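4. Evaluation of the hand-held kit

4.1 Product under review

The third product in our comparison is the Cultis hand-held gripper kit, sold by the company Kuvix. The kit is offered to small laboratories that want to record manipulation data in ordinary rooms, without moving a robot arm from place to place. It contains the hand-held tool with its wide-angle camera, a charging cradle, a hard case, two spare sets of finger pads and one year of access to the vendor's processing service. We bought one kit at the normal price. Kuvix did not pay for this study and did not read the text before submission.

In Section 3 we reported the results for the two desk-mounted products. Those products were tested only in our laboratory at Stunwood, as their fixed bases do not permit other use. For the Cultis kit this would not be a fair test, and we therefore carried out most of the recording in furnished rooms. The test plan is named Mridha in the project files, and we keep this name in the tables of the appendix.

4.2 Recording procedure

Each session followed the same order. The operator first switched on the tool and made the opening motion that the vendor's manual requires, in which the fingers are opened fully and closed fully three times. Then the operator moved the tool slowly over the table for the mapping pass. After this the operator performed the pick-and-place motions one after another, with a short pause between them. The pause is needed by the processing service, which cuts the recording into separate episodes by looking for moments without motion.

We did not prescribe an exact position for any object. We only asked that the objects be spread over the table so that small, flat and large items were all in reach. The tablecloth was left in place in all sessions. A patterned cloth helps the tracking software, according to the manual, and we wished to know how large this help is. For comparison we repeated a part of the sessions on a plain white table top.

In total we collected 1061 episodes in 48 sessions. Of these, 306 episodes were recorded on the plain table top and the rest on cloth. Seventeen episodes were removed by hand before the analysis, as the operator had spoken to another person and stopped the motion in the middle.

The objects were chosen by two rules. An object had to be a usual household thing, and it had to cause a different kind of difficulty to a two-finger tool. Toys with regular faces are the easy group. Thin or toothed objects, such as the hair clip in Figure 4, belong to the middle group. Flat packages with clear plastic and polished metal objects form the difficult group, the first on account of their transparency and the second on account of reflections.

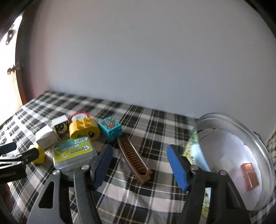 Figure 4. View from the hand-held tool with open fingers, tablecloth condition. The brown hair clip lies between the fingers; the metal pot lid is on the right.

The strong curvature in Figure 4 comes from the lens and was not corrected. The vendor delivers the recordings in this form, and the correction is applied only inside the processing service. A user who wants to train a model on corrected images must do the correction alone. The calibration file for this purpose is included in the kit, but we found its format poorly explained, and we lost two working days before our reader gave sensible results.

4.3 Finger pads

The pads are the part of the kit which we can recommend with the least doubt. They are made of foam and are fixed on the inner faces of the black plastic jaws. As can be seen in Figure 4, the left pad is of a darker blue than the right one. Pads of both shades are supplied in the kit, and we detected no difference in grip between them.

The foam adapts well to small irregular shapes. The hair clip could be taken from the cloth along its long side in nearly all trials, also when its teeth were directed to one of the pads. With the clear plastic box the result was less good. When it was approached from the long side, it often turned a little before the pads held it, and operators learned to approach it from the short side. The pot lid could be lifted only by its rim. We do not regard this as a fault of the product, for no two-finger tool of this size can take such a lid over the full width.

One pad became loose at its lower corner during the later sessions. The replacement took a few minutes with the supplied adhesive sheet.

4.4 Tracking quality

On the cloth, the processing service returned a complete trajectory for most episodes. On the plain table top the share was clearly lower, and the failures were concentrated in motions where the camera came close to the surface and saw little else than white. We conclude that the advice of the manual is correct, but we think that it should be printed on the first page and not in the last chapter. A laboratory with white tables could otherwise buy the kit and be disappointed.

Polished metal had a smaller effect than we expected. Large reflecting objects disturbed the tracking only when they filled a great part of the view. When such an object stood to one side, the trajectories looked similar to those recorded without it.

4.5 Comfort and service

The operators were asked to write a short note after each session. The most frequent remark concerned the weight at the front of the tool, which is felt in the wrist after a long session. We advise a break after every second session. The second remark concerned the screws of the jaws, one of which had to be tightened again in June. The necessary key is in the case.

The answers of the support office were polite and came within two working days. One question, on the cutting of episodes with very short pauses, is still open. Until it is answered, we recommend that users make the pauses longer than the manual says and check the number of returned episodes against their own notes.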